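How to Write Session Rules for Hand-Held Gripper Recording That People Will Follow

Most rule sheets for demonstration recording are too long, and half of what is in them was copied from somebody else's sheet.
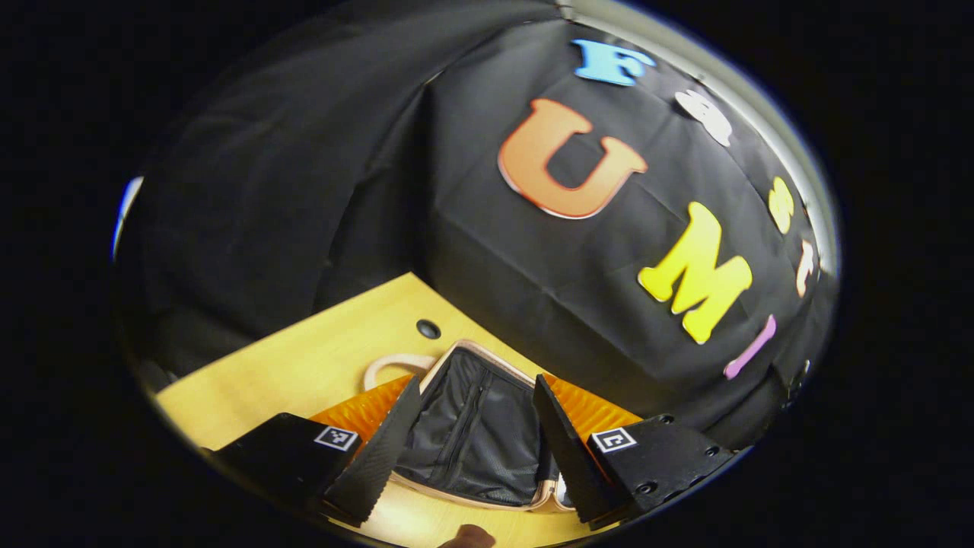
I have written three of these sheets and thrown out two. The first came from a template passed around under the name Zelex, and it had a rule for everything, including the angle of the operator's feet. People signed it and went back to doing what they had done before. What follows is the method I use now. It assumes you already have a working gripper, a table, and some objects, and that you need several people to record the same kind of task without producing several different kinds of data.

What you need before you start

A gripper pair with readable markers on both sides
One task, written in one sentence
Two operators who have not talked to each other about it
A plain text file for the session log
An afternoon

Step 1. Write the task as a start state and an end state

"Pack the suitcase" is not a task. Packed how? Does the lid have to close? Does the zipper count? I have seen a batch where one operator zipped the inner lining every time and another never touched it, and both of them were following the sheet.

Write down what has to be true when recording begins and what has to be true when it ends. For a suitcase, the start state might be: suitcase open, lining zipped, item to be packed lying to the left of it. The end state might be: item inside, both fingers open and clear of the suitcase. Leave out the path between the two unless you have a real reason to fix it. Sheets love to fix the path. Then every recording looks the same and everyone is surprised when the policy can't cope with a handle that has flopped over the other way.

Step 2. Decide what is allowed to vary, and say so

There is a lot of loose talk about diversity in this field. "Vary the scene" appears in nearly every guideline I have read, with no word on how much or how often. Operators left with that instruction will move the object an inch and call it varied.

Make two lists. One is fixed for the session: the table, the gripper, the task. The other changes on a schedule: the backdrop, the mat, where the object starts, which way it faces. Put the schedule in the sheet. "Change the backdrop when the log says so" works. "Change the backdrop regularly" does not.

A word on decorated backdrops. Dressing the area behind the table with cloth, letters, or posters is cheap and I do it too, but I don't buy the claim that a busy background fixes generalization by itself. If you change the background and keep the suitcase in the same spot every time, you have varied the part that mattered least. Check the object positions first.

Step 3. Set the marker rule, and make it testable

If your gripper uses square markers to recover finger width, this is the one rule I would keep if I could keep only one. The usual wording is "keep markers visible," and it is useless, since an operator in the middle of a grasp is not looking at markers.

Use this wording or something close to it:

Before each batch, open and close the fingers fully, twice, with nothing between them.
Check the playback of that motion before going on.
If either marker is missed at any point, clean it, check the light, and repeat.
Do not put tape, labels, or fingers over a marker.

Glare is the common cause of trouble. A pale tabletop under a strong overhead light will bounce plenty of it back, and so will a brightly colored mat. Move the light before you start blaming the software.

Step 4. Say where the other hand goes

Rule sheets tend to skip this. Hand-held rigs have a person attached to them, and bits of that person get into the recording. Some guides say no skin may ever be visible. I think that is unworkable with a wide lens and I have never seen it enforced. Faces are a different matter and should be kept out completely, along with screens, badges, and mail.

My rule is short. The hand holding the gripper may show at the bottom edge. The free hand may not touch the object, the mat, or anything the object rests on while recording is running. If it does, the recording is marked and set aside. Steadying a suitcase with the free hand is the one I catch most, and it is a bad one, because the robot that learns from it may not have a second hand to steady anything with.

Step 5. Write the discard rule before anyone records

Decide now what makes a recording bad. If you wait until you have a pile of them, you will talk yourself into keeping everything. Mine reads:

Discard if the end state was not reached.
Discard if the free hand helped.
Discard if a marker was lost during the grasp.
Keep if the grasp slipped once and was recovered. Tag it "recovery."

That last line causes arguments. Some teams throw out every slip, and their data ends up full of grasps that never go wrong. I would keep them, but only with the tag, so that someone can pull them out later if I am mistaken.

In our last project, which went by the name Esodov, we reviewed 294 recordings against this rule and dropped 123. That stung. The target on the plan had been 1000, and there was pressure to loosen the rule to get there. We lowered the target. I would be suspicious of any project that hits a round number exactly.

Step 6. Test the sheet on two people

Give the sheet to your two operators separately. Don't explain anything. Have each of them record one batch, then watch the batches side by side. Every difference you did not intend is a hole in the sheet. Every question they ask you is another one. Fix the wording, then test it again with someone new if you can find them.

Operators who helped write the rules don't count for this. They already know what you meant.

Step 7. Cut it to one page

Go through line by line and ask when the rule was last used to reject a recording or change a setup. If the answer is never, take it out or move it to a reference file. Safety lines stay – loose cables, pinched fingers, how long a shift can run before a break – and so does anything your site requires.

Keeping the sheet current

Put a version number at the top and write that number in the log for every batch. When a rule changes, batches made under the old one keep the old number. Don't go back and relabel them. I review ours each October and again whenever the gripper hardware changes, even if the change is only a new set of fingers.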